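Three Clocks and One Policy

Most of what goes wrong between a robot policy and a robot arm goes wrong in the timestamps. Kavitha Rajan spent the better part of a year finding that out at Pralgate, where she maintains the runtime that sits between a learned controller and a simulated house with two arms working in it. The runtime is named Nustska. Its job is to hand the policy a set of camera views and joint readings that belong to the same moment. 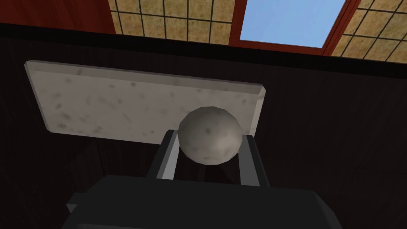
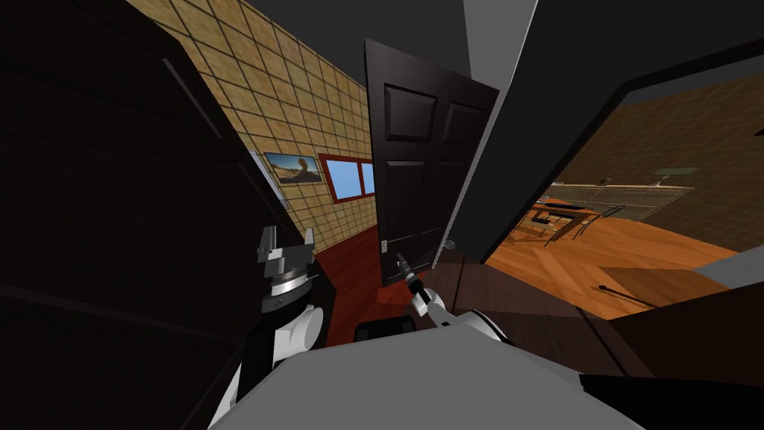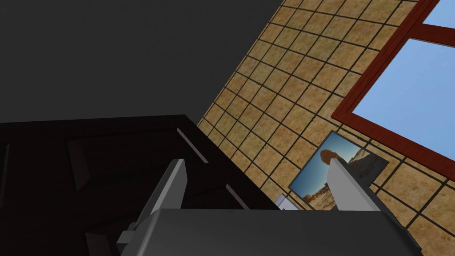
Views from the simulated house: the gripper with a ball between its fingers, the hallway door with both arms in view, and the tiled wall seen past open fingers.

The first version of Nustska did the obvious thing. Each camera had a buffer, the joint state had a buffer, and whenever the policy asked for an observation it got the newest entry in each. On a lightly loaded machine the entries were close enough in time. When rendering slowed down, the wrist views arrived two or more control steps behind the joint angles, and the policy was asked to act on a hand position that the pictures did not show.

The symptom was a small oscillation near contact. The arm would approach a door lever, overshoot, correct, and overshoot in the other direction. For several weeks the team treated it as a gain problem and retuned the joint controllers. The retuning helped slightly, mainly by making everything slower.

Rajan found the cause by logging the age of every input at the moment of inference. Simulation time, render time and wall time had all been written into the same field by different modules. In one run of 3,388 control steps, 200 steps paired a wrist view with a joint state from a different phase of the motion. Nearly all of them fell in the segments where the arm was oscillating.

The current version stamps everything with simulation time at the point of capture and keeps wall time in a separate field for profiling. An observation is assembled by picking the newest time for which every required input exists, then reading each buffer at that time. Joint readings are interpolated. Images are not. If the resulting observation is older than a set limit, the policy is not called and the arm continues along the last action chunk with its speed scaled down.

That last rule took some argument. Obed Sowah, who writes the planner, wanted a hard stop. His planner, Salehi, produces collision-free paths for both arms and assumes that whatever is executed stays close to the path it issued. A chunk replayed at lower speed follows the same geometry, so the assumption survives, but a held object complicates it. Contact forces depend on speed, and a grasp that was stable during the original motion has to be checked again.

"I don't mind slow," Sowah says. "I mind slow with a different contact state and the same plan ID."

The compromise was to put the contact state in the plan ID. Each plan now carries a hash of which finger pads are in contact and with which body. If that changes while a chunk is being replayed, Salehi invalidates the plan and the arm holds position until a new one is ready.

Camera motion was the second problem. A wrist camera turns with the wrist, so level is whatever the last joint says it is. The early perception module estimated object poses in the camera frame and converted them to the base frame using the newest available transform. This was the same error in another place. A transform from six milliseconds later is harmless when the wrist is still and measurable when it is rotating fast. Pose estimates now carry the capture time with them, and the conversion refuses to run without a transform for that time. The refusal raises an exception. An earlier build logged a warning, and the warnings went unread.

Replay tooling came last and has been used the most. Stustevia records the assembled observations along with the raw buffers, so a developer can rerun a policy on exactly what it received or on what it should have received, and compare the actions. A divergence plot marks the first step at which the two differ. Rajan runs it on every change to the scheduler, including the ones that only touch comments, after a merge in December in which a comment change turned out to include a reordered queue.

The remaining work is on the render side. Views are still produced one after another within a step, and the last one in the sequence sets the pace for all of them. Sowah has a branch that renders in parallel and drops the oldest request under load. It passes the replay checks with a single arm moving and fails them with both, and the first divergent step is different each time it is run.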